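Talking shop: a furniture restorer on glue, patience and throwing things out

17/10/2022

The workshop is at the back of a former bakery in Firkport, on the road that goes out to Tresirov. There's no sign. The man who runs it asked for his name to be left out, on the grounds that he has more work than he can get through and doesn't want the phone ringing. He has been repairing chairs, tables and the odd wardrobe for most of his working life, first for a dealer in Stirkow and then on his own.

I went to see him with a chair of my grandmother's that had come apart at the back legs. He looked at it before he looked at me.

"Somebody's put a screw in that," he said.

Somebody had. He says screws are the most common thing he has to undo. A joint works loose, the owner drives a screw through it, and the chair holds for a year or so. Then the wood splits along the line of the screw and the repair is three times the job it would have been.

"I don't blame people," he said. "They've got a screwdriver in the drawer and they haven't got a clamp. But if it wobbles, stop sitting on it. Put it in the spare room and leave it alone until you can get it to someone. The wobbling does the damage. It wears the joint out of round."

He learned the trade from the dealer, who was a hard man to please. For the first winter he wasn't allowed near a customer's piece at all. He scraped old glue off tenons and swept up.

"I thought he was just being mean. He probably was, a bit. But I scraped that many joints I could tell you how a chair was made from the bits on the floor."

Most of what comes through the door now is dining chairs, usually from the middle of last century. He likes them. They were made in factories, he says, but by people who knew what they were doing, and the timber was better than most of what you can buy today. A large part of his work last year was a single order from the Rivera, the old hotel on the foreshore, which wanted its dining room chairs mended in time to reopen in March. He kept a notebook for the job. It came to 616 chairs in the end, out of a store of 971. The rest were too far gone, or had been left under a leaking roof.

"They asked me to save the lot. I said no. Some of them you could put your thumb through the seat rail. I kept those for parts, and I'm still using them."

I asked whether it bothered him to break up a chair.

"Not any more. It used to. I had a shed full of things I was going to get to one day. My wife asked me to name one I'd finished out of that shed and I couldn't. So I went through it over a couple of weekends and got rid of nearly all of it."

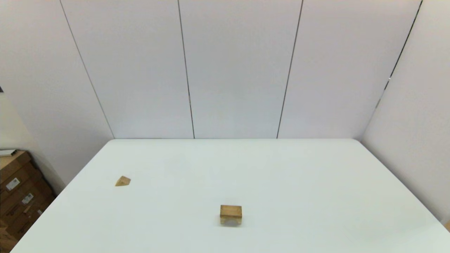 Glue is the subject he can talk about longest. He uses hot hide glue for anything old, and will explain why to anyone who stands still. It lets go again with heat and moisture, so the next person to work on the piece can take it apart without breaking it. Modern white glue is stronger than it needs to be, in his view, and it doesn't stick well to itself, which means a joint that was glued with it once has to be cleaned right back to bare wood before it can be done again. When he teaches the evening class at the community hall he leaves chairs out of the first session altogether. The students start with small wooden blocks on a big white table, like the two in the photo, and they learn to tell end grain from side grain before they open a pot. End grain drinks the glue and gives you almost nothing back. Side grain to side grain will hold for a century if the surfaces are flat and the clamps are even.

"People want to bring their nan's rocking chair on the first night," he said. "I tell them to leave it at home. Learn on something you don't love."

The class runs for a term and fills up every time. He gets retirees mostly, plus a few younger people who have moved into old houses and found furniture left in them. He doesn't give out a certificate. At the end they can each re-glue a stool, and he reckons that's a fair return on the fee.

On finishes he is less strict than I expected. He'll use shellac if the piece had shellac on it, and oil if the owner has small children and won't look after anything else. He doesn't like stripping. Most of the tables he is asked to strip only need a proper clean, and he'll do a patch underneath to show the owner what colour it is under the grime. Roughly 2 in every ten still want it stripped after that, and he sends them to someone else.

"I'm not being precious. I just don't enjoy it, and it stinks the place out."

What about flat-pack? He shrugged. He has fixed plenty of it for neighbours. Chipboard can be mended if the break is clean, and he keeps a jar of the little cam fittings because they are always the first thing to go missing. He won't charge for it. He also won't promise it will last through another move.

His prices haven't gone up much. A loose chair is a morning's work once you count taking it apart, cleaning it and setting it up in the clamps, and then it has to sit overnight. He charges for the morning. A table with a warped leaf he has to see first, and often the answer is that the leaf is fine and the room is too dry. He tells people to move it away from the heater and ring him in a month.

"Half of them never ring. I hope that means it settled down."

He has no plans to stop, though his knees have opinions about the floor. He used to work on chairs upside down on a blanket and now does everything at the bench, with a higher stool. He would like to take on a learner, someone prepared to stay longer than a season, but he admits he hasn't looked very hard. The last one was good and left for a boatyard.

"Better money," he said. "I'd have gone too."

My grandmother's chair took him 2 weeks. The screw is out and the hole has been plugged with a piece of beech from one of the Rivera's seat rails. You can find the plug if you turn the chair over and know where to look. He told me not to lean back in it, and then told me again at the door.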